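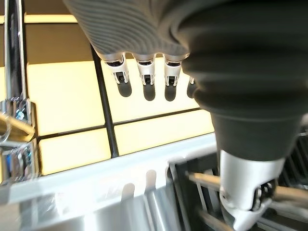
Vol. 13, No. 2

Call for participants: Teleo Well Water Study

Households with private wells in Flurndale and the Ovach valley

The Teleo Well Water Study is looking for 140 households that get their drinking water from a private well. Sampling starts in February and goes on for 13 months. There is no cost to take part, and every household gets its own results in writing.

There are 900 private wells on the local register. Most were tested when they were drilled and have not been tested again. Town water is sampled on a regular schedule and the results are posted, but a private well is left to the owner. We want to know how nitrate, arsenic, hardness and bacteria change over the seasons, and whether shallow wells near the river behave differently from the deeper ones up on the ridge.

Who can take part

You can apply if all of the following are true:

Your home is in Flurndale or in the Ovach valley, on either side of the river.
Your main source of drinking water is a private well, dug or drilled.
An adult lives in the home year-round.
You own the home, or you rent and have the owner's written permission.

Shared wells are fine. If two or more homes draw from the same well, please send one application and list the addresses it serves. Seasonal cabins are not eligible this time. Homes on spring boxes or hauled water are not eligible either, though we keep a list of springs and would like to hear from you.

You do not need to have a problem with your water. We would like as many ordinary wells as we can get. You also do not need to know how deep your well is. If you have the driller's log, send a copy. If not, write "unknown" on the form and we will look for it in the register.

What you will be asked to do

Fill a set of sample bottles once a month. It takes ten minutes or so, most of it letting the tap run. The bottles come in a padded box with a cold pack and a printed sheet of steps. Use the same tap each time, ahead of any softener or filter if there is one. For most people this is the spigot by the pressure tank.

Keep a short log. It has a line for each month, with space for heavy rain, flooding, pump repairs, shock chlorination, road salt, manure spreading nearby, or anything else you think could matter. A blank line is all right if nothing happened.

Drop off the box the same day you fill it. Boxes are accepted at the side door of the Nasrallah Building in Flurndale until 6 p.m. on collection days. Bacteria samples are no good after a night on the porch, so please don't fill the bottles the evening before. If you live up the valley past the second bridge, or you don't drive, check the pickup box on the form and we will come to you.

Be home for two visits. The first is at the start of the study. A field worker will look at the wellhead, the cap and the casing, measure the distance to the septic tank and the nearest field, and show you how to take a sample. The second is at the end. Each visit lasts about an hour. We will not open the well or do any work on the pump.

What you will get

A results letter after each month's samples are read, with the numbers for your well next to the drinking water limits.

A phone call the same day if a result comes back above the limit for bacteria, nitrate or arsenic. The caller will go over what to do about drinking and cooking water and, if there is a baby in the house, about mixing formula.

A full summary at the end, with a chart for your well and one for the valley as a whole.

A $2 credit at the Flurndale transfer station for each box you drop off. It isn't much, but several people asked us to keep it after the trial run.

We do not sell filters or treatment systems and we do not recommend companies. If your well needs work, we can give you the county's list of licensed contractors.

Privacy

Your name and address stay with the study office. Maps and reports will show wells by section of the valley and not by lot. We will not give your results to a realtor, lender, insurer or neighbor. You should know that if you sell your home, you may have to disclose test results you have received – please read that part of the consent form before you sign it.

You can leave the study at any point. Call or send a note, and tell us whether we may keep the samples already taken. You don't have to say why.

How households are chosen

We need wells of different depths and in different parts of the valley, so it is not first come, first served. Applications are sorted by area and depth, and names are drawn within each group. If more people apply than we can take, the rest go on a waiting list and are called when a household drops out. We are short of applications from the east bank of the Ovach and from the older dug wells in the middle of Flurndale. If you have one of those, please apply even if it is only used for part of the house.

How to apply

Pick up a form at the front desk of the Nasrallah Building, the Flurndale post office or the feed store on the valley road. The form is two pages. Bring it back to the front desk or mail it in the envelope that comes with it. Forms are printed in English and Spanish. If you would like to do it by phone, ask at the desk to be put on the call list and say what time of day is best.

Applications are due by the end of January. Everyone who applies will get a letter either way. Homes that are picked will be called to set up the first visit, and bottles will be left with you at that visit.

Questions people have asked

My well is treated. You can still take part. We need a tap ahead of the treatment. If your plumbing doesn't have one, tell us on the form and we will look at it on the first visit.

We are away for part of the winter. Missing one month is fine. If you will be gone for two months or more, please arrange for someone else to fill the bottles, or wait for the next round.

The water smells like eggs. Put that in the log. Smell is not one of the things we test for, but we do want it written down, along with when it comes and goes.

Can I get a single test without joining? Not through the study. The county sells a basic kit at the front desk, and the desk can tell you the current price.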